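Sintering and poling: cracked discs after furnace, any ideas?

floarea_t
Hello all, I've been lurking for ages and finally have something to ask. I press small barium titanate discs at home (well, in the Preltilcombe shed, which my husband still thinks is for bicycles) and half of them come out of the furnace with a fine crack running in from the rim. I ramp at 5 degrees a minute up to 1000, then slower to the top. Binder is PVA. Is it the ramp, the binder or me?

Relu Ursu
Welcome, and what a lovely thing to be doing in a shed! My money is on the binder. If you go at 5 a minute through the range where the PVA burns out, the gas has to get out somehow and it will make its own door. Try 1 a minute up to 500 and let it sit a good while before you carry on.

zamfira_g
I'm going to disagree with Relu, very fondly. A crack starting at the rim says pressing to me. The powder grips the die wall, the density ends up uneven, and then the edge shrinks differently from the middle. Are you sieving your granules before you fill the die?

floarea_t
I'm not sieving, no. I just spoon it in and tap the side. Oh dear.

Domnica C.
Don't be hard on yourself, we all spooned and tapped once. Our bench at Hostitberg, for what it's worth:
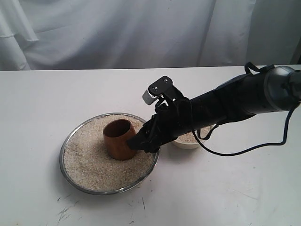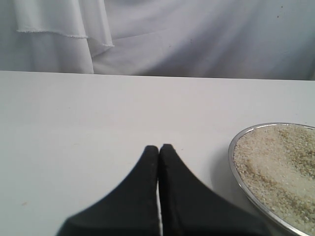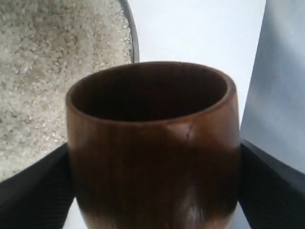 Filling matters more than people like to think, and I'd side with Zamfira on this one. Free-flowing granules find their own level in the die, but fine powder bridges and leaves hollows you can't see from the top. If you want to get a feel for it, use something from the kitchen. Push a cup down into a dish of rice, like the brown one in the first picture, and see how the grains heap up round the foot of it. Then try the same with flour and you'll have a wall standing there with a gap behind it. Your titanate is much nearer the flour until you've granulated it properly.

Relu Ursu
All very nice, but rice doesn't have PVA in it! I had cracks for a whole winter, sieved everything twice, and they only went when I slowed the burnout. I'm not saying pressing never matters, Domnica, I'm saying do the cheap test first. It costs one evening and no new kit.

zamfira_g
A sieve is hardly a fortune, Relu. But yes, change one thing at a time or you'll never know which of us to send the cake to.

floarea_t
Right, I'll do a batch of 40, half sieved and half not, both on my old ramp, and then the slow burnout after that. Is 300 micron mesh sensible? It's what the Cozma shop has in.

Domnica C.
300 will do nicely to start with. Wipe the die between discs, too, and keep the same weight in each.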